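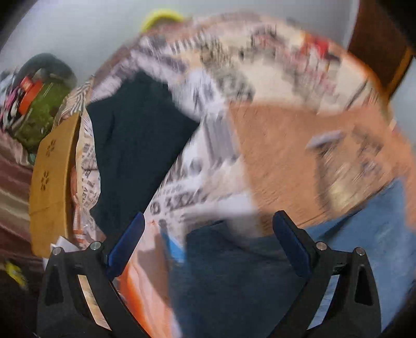 Packing questions first, as those fill most of my inbox. I run a little secondhand clothing shop called Undeo out of my spare room, and almost everything I know about folding and wrapping clothes I learned by doing it badly for a couple of years. My usual way is to get the printed stuff spread out first and put the folded piece on top, like the dark navy one on the black-and-white print here, with its red bits up toward one corner. Dark on light makes it so much easier to spot lint before I wrap! I set it on a slant, too, so the corners can fold in over it.

Do you use real newspaper?
Not against the clothes, no. I did in the beginning and a cream cardigan came back to me with a headline across the sleeve (sorry again, Nabila). Real newspaper ink rubs off, especially in warm weather. These days I save it for stuffing the toes of boots, with a layer of plain tissue around it.

Can I ask for plain wrapping?
Sure! Put a note in the comments box at checkout and I'll use white tissue. Same price.

How do you fold a sweater so it doesn't arrive with a big crease down the front?
Lay it face down, smooth it with your hands, fold the sides in so they meet at the back, sleeves straight down, then bring the bottom up in thirds. The creases end up on the sides and back, where they don't show. For heavy knits I tuck a rolled sheet of tissue into the bottom fold, and that helps a lot. Please don't hang them when you get them – the shoulders will go all pointy.

What about dark clothes and lint?
Go over the piece with a lint roller before you fold it, then once more on the outside after. I used to do only the second part and wondered why people wrote to me about cat hair. (The cat is not allowed in the packing room now. He has opinions about this.)

Box or mailer?
Anything under 400 grams goes in a paper mailer. Heavier things, and anything with buttons I'm nervous about, go in a box. I get mine from Nugroho, and the medium size holds two sweaters or one pair of jeans and a shirt without squashing. If you have boxes at home that are still in good shape, reuse them! Just peel off the old labels.

Do you tape the wrapping?
One small paper sticker where the flaps meet. Tape tears the sheet when you open it and then you can't use it again, and I know some of you line drawers with it. Abdul-Rahman Asante wrote in to say he covers his kids' schoolbooks with his, so now I cut the sheets a bit bigger.

When do orders go out?
Monday mornings. If you order by Sunday at noon you'll make that week's trip. In October I add a second run because everybody wants coats at once.

Can I send something back in the same wrapping?
Yes please. Fold it the way it came if you can, and put the slip on top so I see it first. Returns go to the Utelgate address printed on the slip, not the one on the shipping label.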